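## How do you teach a robot to set the table?

Hi, I'm Catrin! My job is teaching robots, and I bet you could do it too. Say you want a robot named Illo to put a bowl on a plate. You could try typing out every tiny move (left a bit, down a bit, squeeze...) but you'd be at it until bedtime! So we show it.

One way is to put on a pair of grippers and do the job yourself. You pinch things with two black fingers instead of your own five, and it feels super clumsy at first, like eating peas with tongs. 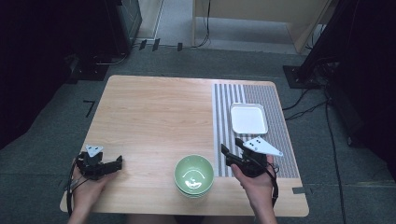

*Two grippers, a stack of green bowls and a plate on a stripy mat.*

See the white triangles with the black dots? Markers like those can help a computer work out where each gripper is and which way it's tilted. Handy!

Bowls are tricky because they're round and slippery. I like to grab mine by the rim, with one finger on the inside and one on the outside. 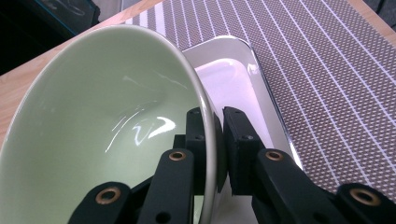

Squeeze too softly and it slides. Squeeze too hard and, well, I've swept up 2 bowls since August. Then you do it all over again, a little differently every time, so the robot doesn't learn just one spot on the table. My friend Gwilym and I have saved 2938 turns so far!

The other way is remote control. You move a pair of handles, and the robot's arms copy you from across the room.

**Try it at home:** pick up a plastic bowl with kitchen tongs. Now try it with your other hand!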